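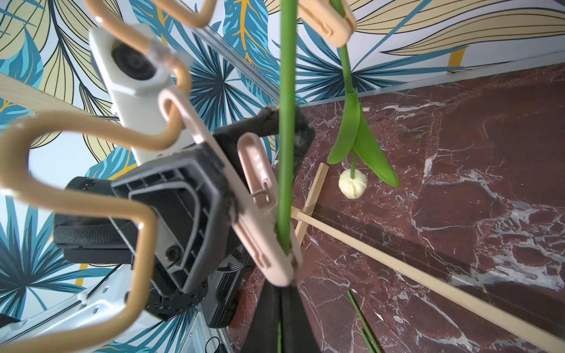
Where do the spare hangers go now? On the rack by the leaf wallpaper, until I find a better spot for them.

September 28, 2025. Stayed in and sorted. I went through the hangers first and put 3 bent ones in the trash. The pink plastic kind from Holeo can stay, they hold skirts fine. The flower stems I bought in August need a taller vase than the one I have. Bolline has one for over 50 dollars and I'm not paying that. I'll look in Trujillo next time I go through.

Still have the closet shelf to do, and the box of scarves. Ate late. Left the hall light on for the night.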